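Surface Pattern for Interiors: notes for session 8
Tutor: A-yeong Pyo
07/05/2024

Hello all. As promised, a written-up version of what I said in class, with the bits I skipped put back in. Bring it with you next time because I'll be pointing at it.

Where we'd got to

Last session we did stripes, checks and small florals, all of which repeat openly. You look at a ticking stripe and you know what it's going to do next. This time it's the awkward family: patterns that repeat but would like you to believe they don't. Marble effects, stone effects, wood grain, clouds, anything sold as "organic". I'm very fond of them and I've also made most of the mistakes you can make with them, so you get the benefit.

The repeat

Every printed pattern comes off a cylinder, a screen or a file, and all of those have an edge. The distance from one edge to the next is the repeat. On a cheap shelf-liner it might be 30 cm, and you'll spot it from the other side of the room. When I was at Nellard we did a stone effect for shop counters, and I drew one beautiful forked vein, really lovely, I was so pleased with it. Then we rolled out a full length and there it was, again and again, like a row of coat hooks. The client saw it before I did.

The lesson I took (and still forget) is that the best bit of a drawing is usually the bit that gives the repeat away. Squint at your sheet. Whatever you still see when you squint is what everybody will see on the finished wall. Either tone it down or give it some rivals of the same strength.

Direction

Real veined stone has a lean to it. The veins follow old cracks, and cracks tend to run with their neighbours. If your veins go off every which way you get crazy paving, and if they're all dead parallel you get rain. What you want is a general drift, with enough wandering off that it doesn't look combed.

Try this before you draw anything: lay a pencil on your reference and turn it until it agrees with most of the lines. Now you have your angle. Draw it faintly across your sheet and keep checking back.

Contrast

Black with white is the hardest version. In a soft grey you can get away with murder, but white on black shows every wobble. The Surum sample book, which I passed round, has the same drawing in 9 colourings, and if you go through it slowly you'll notice how the dark ones look much busier. Same lines! Your eye just can't leave the bright marks alone. 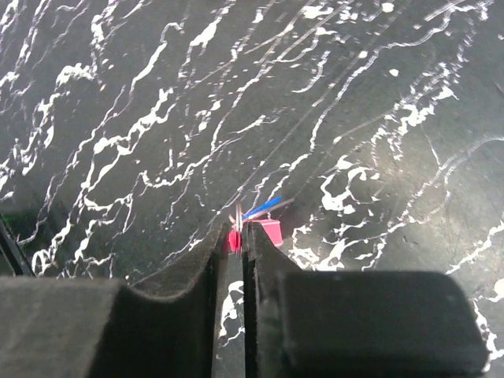
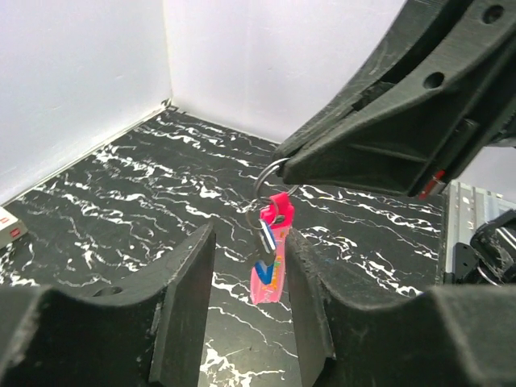 Same black and white surface in both.

Edges are my next hobby horse, and I mean the edges of the marks themselves. Beginners draw a vein as a line of one thickness, with a tidy start and a tidy stop, and it ends up looking like string. Good marks break up as they travel. Look at how the white in the first picture runs in long wavy branches and then falls apart into droplets and speckles, so that some of it could nearly be dripped paint. There are fat ribbons and thready ones close together, too. For the exercise I'd like at least one mark on your sheet that starts thick, thins out and finishes as dots — done with a brush, please, as a fineliner won't give you the change in weight.

Something on top

A surface pattern hardly ever gets to be looked at on its own. People put things on it. Keys, post, a cup of tea, the cat. So always test your sheet with objects, and do it early, while you can still bear to change things. Flat strong colour tends to hold up well against a busy ground. Small shiny things are more of a gamble, and clear glass can be hopeless. I lost a pair of reading glasses for most of a December afternoon on my own kitchen worktop, which is a granite effect I chose myself.

If your objects keep disappearing, you have three choices. Lower the contrast, make the marks bigger, or leave more quiet ground between them. I'd go for the last one first. Students are nearly always frightened of empty space.

Scale

Quick one. A pattern for a tray and a pattern for a floor can't be the same drawing blown up. Politis, the tile people, asked our studio for a floor version of a tabletop design, and somebody (me) simply enlarged it to 200 per cent. The speckles turned into puddles. We redrew the lot, keeping the big movement and putting fresh small marks in between.

For next time

One sheet, A3, two colours only. Choose your angle first and mark it on the back. Ink or gouache, I don't mind which. Make up to 8 quick thumbnails beforehand and bring those as well, including the ugly ones.

Then photocopy the finished sheet four times and tape the copies together edge to edge. Pin them up at home, walk away, come back, and circle whatever jumps out at you.

We're in the Bremside building again, upstairs room, and the sink up there is tiny, so wash your brushes before the end if you can. Spare tape is in the drawer under the light box.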